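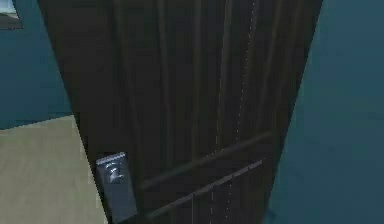
A door, one reader of our first edition wrote to us, is the only part of a house that everybody touches and hardly anyone looks at, and she wondered why we had left it until the back of the book. She had a point, and so in this edition doors have moved up to Chapter 8, ahead of windows and well ahead of roofs.

Books > Building and Living > Part 2 > Chapter 8

Chapter 8: Coming In and Going Out

Think for a moment about the door you used this morning. You probably can't say which side the hinges were on, or whether it swung toward you or away, and yet your hand knew exactly what to do. Builders in the old river town of Brestora understood this very well. Their front doors opened inward, so that a guest was drawn into the house, while the barn doors opened outward — hay takes up a lot of room, and so do cows.

In this chapter we will spend a good while on thresholds, which are older than most people suppose, and then turn to the row houses of Danzer Street. There you will meet 60 front doors built to one plan and changed, little by little, by the families who lived behind them. Some were widened for a piano. One was cut in 2 across the middle, so the top could stand open on a warm May evening while the baby stayed in.

Before you read on, take a slow walk through your own home and try every door in it. Listen for the ones that stick. Keep your notes handy, as we'll come back to them when we get to hinges and damp weather.

Search this book Enter a word or phrase Go

Related chapters
Stairs and Landings
The Clernus Mill Cottages
Windows and Daylight
Locks and Keys in Zaniteck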